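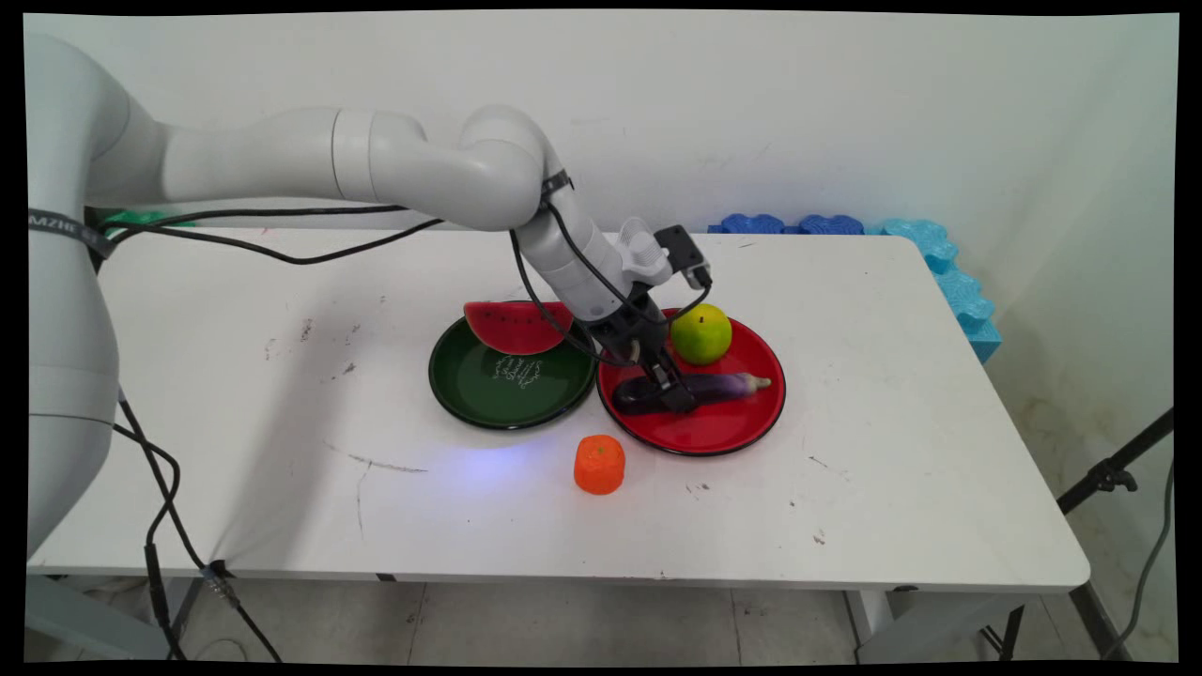

Do the dishes come with the play food, or do I have to buy them separately?

They're sold together in the Dellmont set, one green and one red, and you can add extra dishes later if your kids are the kind who want a full dinner service.

Dellmont Play Produce and Dishes, item 922

I've carried this set in my shop since April, and it's the one I reach for when someone comes in saying they want "just a few nice pieces" for a play kitchen. I had one of those giant 50-piece tubs at home when my own kids were little, and I swear half of it lived under the couch. This one is small enough to put away in a minute and still gives you a real market stall to play with!

The pieces that get picked up first are the watermelon slice and the eggplant. The watermelon is a wedge, red with little black seeds and a green rind along the bottom, and it'll stand up on its own curve if you're patient (my youngest isn't). The eggplant is a good long shape, easy to grab from the middle, and it gets used as a phone as often as it gets used as dinner.

The dishes are round with black rims. The green one has a few lines of small white lettering in the middle, which I know some of you either love or don't. If you'd like them plain, ask me about the Rizzi dishes, same idea without the writing.

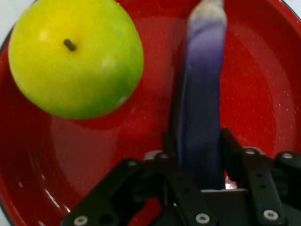
Color is really why I keep ordering from Dellmont. So much play food comes in one flat shade per piece, and after a week it all looks like it came out of the same bucket. I like a bit of shading, and the eggplant has plenty of it — nearly white at one end, then violet, then a navy so deep it looks almost like ink. The round fruit goes from lemon yellow to lime green, too, and against that shiny red dish it really pops. We use it for color games at the kitchen table on Sunday mornings while the pancakes are going.

A few things people ask me at the counter:

Shipping weight is 455 grams, so it goes out at the small parcel rate. I pack the dishes with a sheet of card between them.

For cleaning, I use a damp cloth and a drop of dish soap, then a dry towel. Keep all of it out of the dishwasher and the microwave, please. These are for pretend meals, so keep a separate plate for the real snacks.

Dellmont says ages 2 and up. My two cents is that the sorting games get good a little later, but the carrying things across the room and handing them to you part starts right away.

It fits nicely in the Lisau basket (the medium, the small one is too tight for the dishes) and it'll sit on the shelf of the Tomulthorpe play kitchen with the door closed. I measured that one myself after a customer wrote in.

If a piece goes missing, email me before you buy a whole new set. I keep a box of spares in the back — eggplants go fast, citrus I have plenty of — and I'm happy to drop one in the mail for the cost of the stamp.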